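Folding Day in the Back Bedroom

1 March 2021
Words and gallery by Jessie MacAulay

Mondays are folding days with us, and have been for as long as I've kept up this page. Longtime readers will know the routine by now, but a few of you have joined since the pantry gallery, so let me start by saying hello and telling you how it goes. Everything comes up from the line or the dryer in one great armful and gets dropped on a bed, and then it is folded right there, standing up, with the window open if the weather allows it. I have tried using a table. I have tried the top of the chest freezer, too, and I can't recommend it (my poor back!). A bed is soft, it's wide, and if you get tired you are already in the proper place.

The bedroom has two beds in it, which makes it the best room in the house for this sort of job. The near one is for working on and the far one is for whatever isn't being folded just then, so the spare blankets and a pillow go over there. I do love the sheet on the near bed, with its big rounded rectangles in pink and white. It came from the Grendora closing-down sale, along with a bag of mixed linens that I am still finding uses for, and it has washed beautifully ever since. You can lay nearly anything down on it and see what you're doing.

Now, stripes. I had a very nice letter from Angus Lamont after the last gallery, asking whether I had any trick for folding striped knits so that the bands line up. Angus, I wish I had something cleverer to tell you! What I do is pick one stripe, usually a dark one near an end, and let that be the boss. I match that stripe to itself across the fold, smooth outward with the flat of my hand, and let the others land where they like. Knits stretch, so if you tug at the corners to make them behave they'll only creep off somewhere else. Pinch gently, lift, set down. If it goes wrong, shake it out and start over, and don't feel bad about it, I do it all the time.

For thicker pieces I fold in half and then in half again and stop there. A third fold makes a lump that won't stay shut in a drawer. For thin ones you can go on as far as you please. I used to roll mine, the way the Szabo catalog shows them, all lined up in a basket like bread rolls, and it did look handsome for roughly 30 minutes, until somebody wanted the one at the bottom.

A few of you also asked about the wash itself. Cool water, a small scoop of powder, and dark stripes turned inside out the first couple of times if they're new. I dry knits flat when I have the patience, and over the back of a chair when I don't.

The pictures in this set show black, red and pale stripes on the bed. Click through for the larger versions, and do leave a note at the bottom, I read every one of them. The linen closet gallery will go up in April, shelves and all.

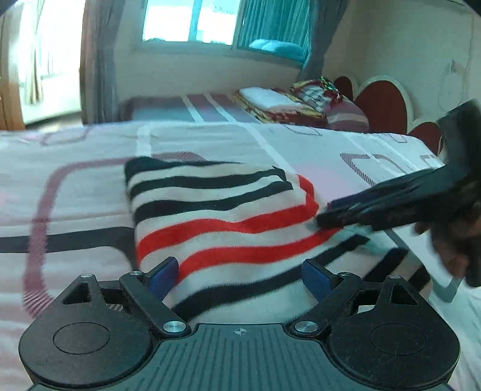
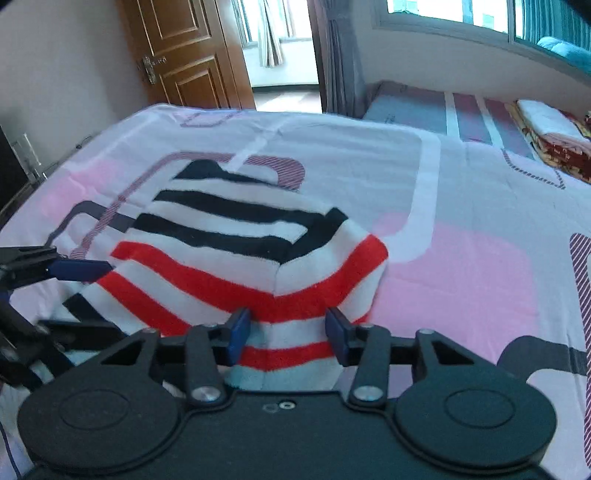
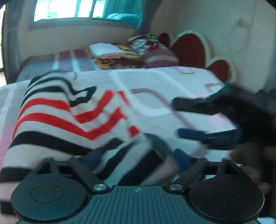

Striped knits on the pink and white sheet, with the second bed behind.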